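Traseck House Rules for Hand-Held Grippers: A Gallery

Rigoberto Varela wrote the first edition of our gripper rules on one sheet of paper. It now runs to 14 pages, two of which concern mugs. This gallery goes with the August edition and is meant for people who intend to read the pages later, by which we understand never.

The rules cover the hour before recording, the recording itself, and the sulking afterward. Rule 1 is still the old one: both grippers open, both marker cubes clear of sleeves, and no lunging at the object as if it owed you money. 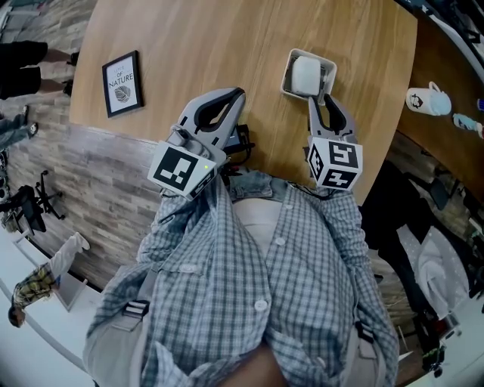 Right gripper open, just short of the white tray. Harness straps go over the shirt, and the marker cubes stay uncovered (Rules 1 and 4).

Rule 4 has been the most argued over. Straps sit flat, buckles are done up before you pick up a gripper, and cables get checked by someone other than the person wearing them. You will feel like a toddler being zipped into a coat. Carry on.

Rule 6 deals with tabletops. Household things may stay out, provided they're on the session sheet and nobody tidies them halfway through. We lost 401 takes in the Kiludance set to a helpful person with a cloth.

Rule 9 is about stopping. If a marker gets covered or a strap slips, say "stop", put the grippers down and log the take as bad. Of the 2,446 takes in the last set, 1,050 had no note whatsoever, and we refuse to believe they all went that well.

Corrections go to Rigoberto, in writing. He does read them, usually with his eyebrows up.

Page updated 25 July 2026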